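Picking demos: how much variation in the layout?

Bevley
Posted 9:14 am
We're recording teleop demos for a snack-packing task, two arms, one operator. The task is to take the sandwich and one bottle and put them in the empty basket. So far we have 387 episodes kept and 64 thrown out. The policy does fine when everything is where we recorded it and falls over when the basket moves a hand's width. Do I keep recording this layout or start over with the props shifted every time?

Tirkitz
Posted 9:31 am
Shift them. 387 of one layout is plenty. Post a photo of the table, hard to say more without it.

Bevley
Posted 9:52 am
Taken from the fixed camera.

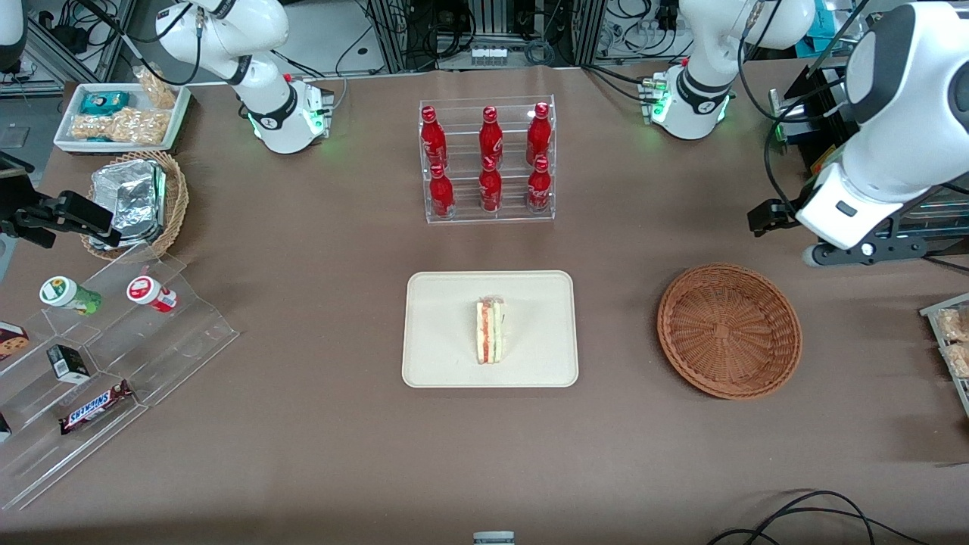 Start layout, bottles on the rack, sandwich on the cream tray, basket on the right.

Tirkitz
Posted 10:08 am
OK, a few things. Your basket is right by the left arm's gripper, so the policy can learn "go down from there" without looking at the basket at all. And all six bottles are the same red Coke. If the instruction only says "a bottle", your operator is picking by habit and the model can't tell why.

Kakakhel
Posted 10:40 am
I don't agree with starting over. Keep what you have and add 10 episodes each for 19 new layouts, then train on the lot. We did that in April with a shelf task and the old data didn't hurt. Throwing out good demos is a waste of an operator's time.

Tirkitz
Posted 10:47 am
I didn't say throw them out. But if the old layout is two thirds of the set it will dominate. Weight it down at least.

Kakakhel
Posted 10:55 am
Fair enough on the weighting.

Samer Sabbagh
Posted 11:20 am
I'd look at the sandwich first. It's standing up and partly wrapped in clear plastic, and grippers behave differently on the plastic than on the bread. Do you record it lying flat as well? Also label which bottle was taken, upper or lower step, and which position. You can do that from the video afterwards.

Bevley
Posted 11:36 am
Always standing. Most of the 64 rejects were squashed sandwiches, the rest were dropped bottles. I hadn't thought of labelling the bottle.

Kakakhel
Posted 11:49 am
Keep the rejects too, in their own folder - you'll want them if you ever train a success detector.

Bevley
Posted 1:05 pm
Will do. Moving the basket and the tray this arvo, leaving the rack where it is for now.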